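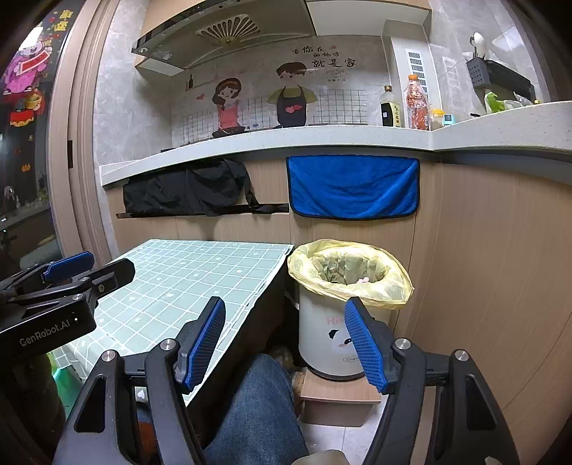

Gretero Amendment Reader, Desk Edition

Home Products Support Licensing Contact

16 May 2021
By Irena Tomaszewski

The Gretero Amendment Reader compares the text of a bill with the statute it would amend and produces a consolidated reading copy. It is intended for legislative offices, law libraries and newsrooms that need to know what a section of a code would say if a bill passed as written.

Most amending bills do not restate the law. They give instructions: strike these words in subsection (2), insert a new paragraph after (c), renumber accordingly. Reader parses the instructions, applies them to the stored statute and marks each change with the clause that caused it. Instructions it cannot resolve are left in place and listed on the exceptions sheet. The software does not guess at a missing cross-reference.

Input

Bills are accepted as tagged text, plain text or searchable PDF. Scanned PDFs must be run through character recognition first; Reader has no recognition module of its own. Maximum bill length is 800 pages. Longer bills can be divided at a part heading and joined again at the output stage, provided the clause numbering is continuous.

Statutes are held in a local library. The Desk Edition library stores up to 500 statutes with all prior versions. Updates are loaded by hand or from a watched folder. Each version carries an in-force date, and a comparison can be run against any date held.

Output

Three layouts are supplied. Redline shows deletions struck through and insertions underlined. Side-by-side sets current and proposed text in two columns, aligned by subsection. Clean gives the proposed text only, with clause references in the margin.

Defined terms are traced separately. Where a bill adds a term to a definition section or a list of protected grounds, Reader lists every other section in the same statute that uses the definition. Sections in other statutes are listed only if those statutes are in the library. The trace reports where a term is used. It does not state the legal effect of the change, and the report should not be cited as if it did.

Citation check

Quoted passages can be pasted into the check window and matched against a bill version. A match returns the clause, line number and version. A partial match shows the differing words. Paraphrase is not matched. Reporters checking a claim about a bill should select the version that was current when the claim was made, as committee amendments often change the wording of a clause without changing its number.

Requirements

Processor: 64-bit, two cores or more
Memory: 9 GB free during comparison
Display: side-by-side layout needs a landscape screen
Network: not required after activation

Licensing

The Desk Edition is licensed per machine. The Wolthorpe server edition uses the same engine and supports up to 100 named users with a shared library. Libraries built in Kadden format can be imported into either edition; notes attached to Kadden records are carried over as plain text. Czerwiński index files are read but not written.

The next library format revision is scheduled for October. Existing libraries will open without conversion.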